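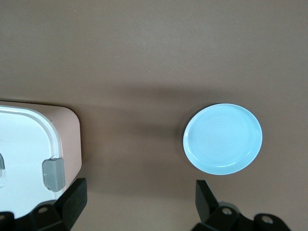

Figure 2. Lidded food storage container on a tabletop.

3.2 Storage trial

Households in the Urnska valley were asked to keep cooked grain in lidded containers for 6 days at normal kitchen temperature or in a refrigerator, according to group. The grain was a single lot of pearl barley supplied by the Pelel mill and cooked at home following a printed sheet. Containers were washed by hand and air dried before filling. No household was told which group it belonged to until the barley had cooled.

A total of 1,361 samples were received. Samples that arrived without a label, or with a label that did not match the household log, were left out of the analysis of moisture but kept for the count of visible mold. This choice makes the two data sets differ slightly in size, and the results in Section 4 should be read with that in mind.

Moisture was measured by oven drying to constant weight. Each sample was split into two portions, and the mean was used unless the portions disagreed by more than the limit set in the Ereo protocol, in which case a third portion was dried. Lids were not sealed with tape. Earlier work at the Michalík laboratory used taped lids, so moisture loss in that study is likely to be lower than in ours, and the values cannot be compared directly.

Households recorded each opening of the lid on a paper log. The logs were entered twice by different staff, and mismatched entries were checked against the original sheet. Openings made only to remove a sample were marked separately. Where a log had gaps of more than one day, the household was treated as having no opening record and was dropped from the model in Table 4.

Refrigerator temperature was read from a dial thermometer on the middle shelf each morning. Room temperature was recorded in the same way, with the thermometer placed beside the container and out of direct sun. Collection ended in March, before most homes in the valley turn off their heating.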